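I've worked in the laundry at Wonholm for six years, and since December the arm has done most of the loading and unloading. We wash for 44 rooms. I used to go home with a sore lower back most nights, and now I don't, so I'll start with that.

What changed is the order of the day. Before, Yolotzin and I each took a row of machines and talked across the room while we worked. Now she folds, and I check what comes out and deal with stains. Towels are easy for the arm. Fitted sheets are still mine – they wrap around everything.

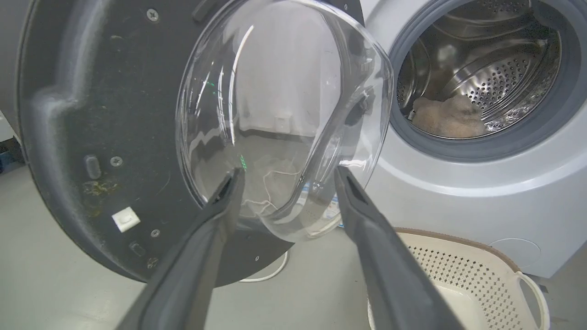
My hours stayed the same, but Annunziata lost her evening shift and moved to the kitchen. She says she likes it fine. I miss having her there at 6 p.m., when the last loads go in.

Fulvio, our manager, wants us to write down every stop. Last month I had 37 of them on my sheet, mostly small things that took a minute to fix. I'd like that to count as part of the job when we talk about pay in the spring. I've told him so.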